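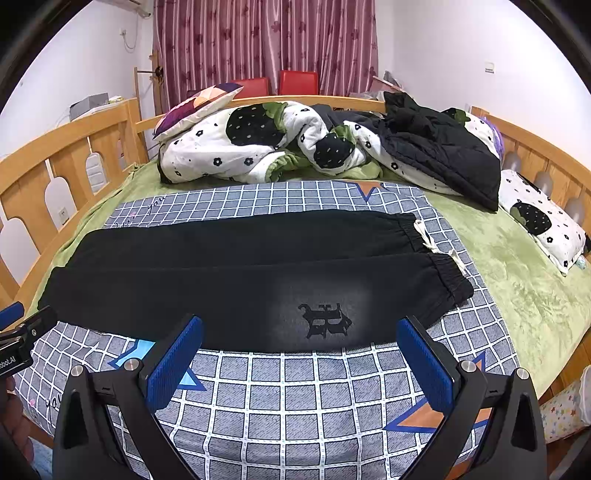 14 August 2023

Sweatpants are the one thing I own too many of and still never have clean. I finally sat down (well, stood, at the foot of the bed) and made a plan for them, because the bottom drawer of my dresser stopped closing sometime in January and I've been kicking it shut ever since.

So the black ones went first. They're my favorites, the pair with the gothic letter on the leg, where the fabric behind it has gone all pale. I love them way too much to donate them. I do the boring fold first: one leg over the other, lengthwise, cuffs lined up at the end, and then I smooth the whole thing out flat with my hands. If the cuffs don't match up, the rest goes crooked and you end up with a lump instead of a rectangle. Ask me how many lumps are in that drawer.

After that you have two choices. You can fold in thirds and stack them, and that's how I grew up doing it. Or you can keep folding until it's a little brick and stand it on its edge like a file folder. I fought the file folder thing for years! It looked so fussy. But with a stack I only ever wear the top two pairs and the ones underneath might as well belong to somebody else, so this time I went with bricks.

My fold, if you want it:

Legs together, cuffs even.
Tuck the pointy bit at the crotch in so you have a straight edge.
Drawstring goes inside the waistband. Do it before you start folding or you'll forget, and then it catches on everything in the drawer.
Cuffs up to just short of the waistband.
Thirds from there. Stand it up. If it flops over, fold it again a bit tighter.

I do all of this on the bed. I know people fold on a table, and I tried it, but my table is narrow and I kept dropping socks off the back. The bed is big and soft and nothing rolls away. The downside is that you have to deal with the bed first, and my version of dealing with the bed is shoving the strawberry comforter up to the head end in a big heap and calling it made. The padded jacket is up there on top of it too. It's August. I have no hook for it and no plans for it.

Somebody asked in the comments last time about the sheet, the gray and white checkered one with the stars. It's from Flellora, I've had it a while and I don't see that print on their site anymore, sorry! The checks turn out to be great for folding, though. I line up the edge of the pants with a row of squares and go from there. The green plush blanket underneath is just for me. I like a squashy bed, and I'll sleep on top of that thing even in a heat wave.

The pine bed frame with the curvy side rails came from a shop called Temo and I am still so happy with it. I hang shirts over the rails while I sort, which you are probably not supposed to do, but they're right there at the perfect height.

Okay, the drawer. I bought a set of fabric dividers from Skurirlow and they were 32 dollars, and I went back and forth on that for longer than I'd like to admit. They're fine. One of them leans. I think a shoebox with the lid off would do the same job and I'm going to try that in the T-shirt drawer before I spend another cent.

What I ended up keeping is 5 pairs of sweatpants for real life and 2 for painting and yard stuff, and the yard ones don't get folded at all, they live in a bin by the back door. Everything else is in a bag in the hall waiting for me to be brave. There's a gray pair in that bag I've taken out and put back twice already today.

The whole drawer took me 20 minutes, and then I lost another hour to the sock situation, which deserves its own post. I've got the Sala laundry bags coming next week for that (the mesh kind with a zipper) and I'll let you know if they keep the pairs together or just give the dryer something new to eat.

If you have a fold for hoodies that stays folded, please leave it in the comments. I've tried tucking everything into the hood and mine pops open the second I turn around.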